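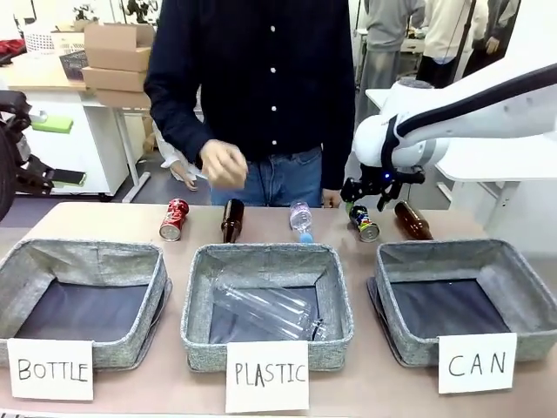 Sorting at source: three bins or one?

busard_kitchen
29 April 2025
We're redoing the recycling in our shared kitchen at work. At the moment it's one big bin for everything and a lot of it gets rejected. I'd like three small fabric bins with cards on them: BOTTLE for glass, PLASTIC and CAN. Has anyone run it that way for long? There are 90 of us on the floor.

Maes
We've had three bins since July. Cans are easy, everyone gets those right. Your trouble will be the BOTTLE card. A plastic water bottle is a bottle, so people will put it in with the glass. Write GLASS on it.

tinlid566
Agree with Maes. Change that card before you change anything else.

Ashraful Biswas
I don't think it matters much. If the PLASTIC bin is right next to it and already has a squashed water bottle in it, people copy what they see. We start each bin off with one item in the morning and leave it at that.

Maes
Works until someone puts the wrong thing in first. Then they copy that.

Ashraful Biswas
Fair enough, but it hasn't been a problem here. 4 kg of glass last week and I took out one plastic bottle.

dokaton
Are fabric bins a good idea? There's always a bit left in the bottom of a cola can. Ours had a dark lining so the stains didn't show, but it smelt after a fortnight. We went over to hard plastic tubs that can go under the tap.

busard_kitchen
They're grey with a navy lining. I was going to ask people to rinse.

dokaton
You can ask.

tinlid566
Put a liner bag in each one and the fabric is fine. Fold the top over the rim — otherwise it slides down when a glass bottle goes in.

Plurex_Jo
Caps on or off for the plastic ones? Our collector wants them left on, the one before wanted them off.

Maes
On, here. Squash the bottle, then put the cap back. Check with your own collector though.

busard_kitchen
Thanks all. I'll redo the card as GLASS and get some liners. Still undecided about the tubs. Does anyone know a size that takes a glass bottle standing up?

dokaton
I'll measure ours tomorrow and post it.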